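Home Retreats Journal Shop Contact
Search this site Go

Open day at the Flistus center, Grirnville

I went to the Flistus open day on Thu 5 September. The center runs classes on stress and daily planning out of the old Stiterov building, and 116 people had signed up to look around.

The first talk was on morning routines – 45 minutes, no slides. We wrote down one task for the day and put the rest of the list away. I liked it more than the breathing class, which was crowded and hard to hear.
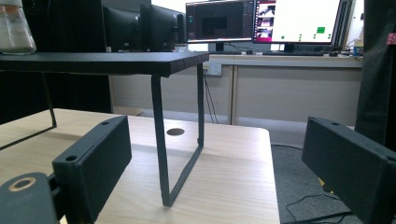
A light wood-grain tabletop with a cable hole, Grirnville

Lunch was soup and bread from Mac Mathúna, down the street. The fall course starts in October and costs $145 for six evenings. Parking is tight – the lot was full before ten. I put my name down for the course and took the bus home.

Filed under: Calm Living, Visits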